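**Gorena 40 electric food scrap dryer**
Ojala Garden Supply, page last checked March 2025

We stock this one because people keep asking for it. Read the page before you order, and then go look at what a plain compost pile costs.

The maker, Flomar, calls the Gorena a "home composter." We don't. It heats and grinds kitchen scraps until they are dry and crumbly. Compost is made by living things over a period of months, and a heater with a blade in it skips all of that. What comes out is dried food. Put it straight on your seedlings and it may grow mold, or draw every mouse on the block. Mix it into an outdoor pile or bury it well down in a resting bed, and it breaks down like other scraps.

## What you get

- Power: 800 watts at peak
- Weight: 26 pounds, empty
- Bucket, lid and one carbon filter
- Cord is short and we wish it weren't
- Price: $248

The "40" in the name is a model number. It has nothing to do with how much the bucket holds, though the box does little to make that clear.

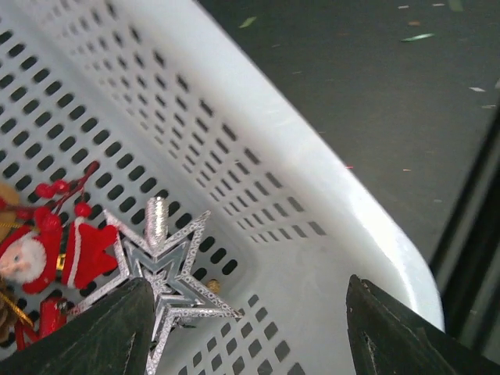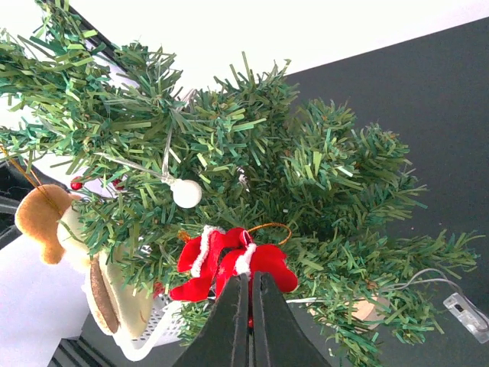
*Photos: Hindside*

## What the box claims

**"Zero odor."** With a fresh filter, the smell is low. Filters wear out, and replacements are sold separately. Ask yourself if you will really buy them.

**"Cuts waste by up to 90 percent."** Food is mostly water. Dry it and of course it shrinks. "Up to" is doing a lot of work there as well.

**"Good for the planet."** Compared with what? If your scraps go in the trash now and would go in a garden bed after this, maybe. If you already have a pile out back, you would be paying for power to do a job the pile does for free. Flomar gives no figure for energy used per load. We asked in June and are still waiting.

## Who might want one

Apartment growers with a balcony and a friend's plot to feed. People who live where bears make an open pile a bad idea. Anyone whose city won't pick up food scraps and whose landlord won't allow worms.

## Returns

Unused machines only, in the original box. We can't take back one that has had onions in it. Spare filters ship separately from the machine, so expect two packages.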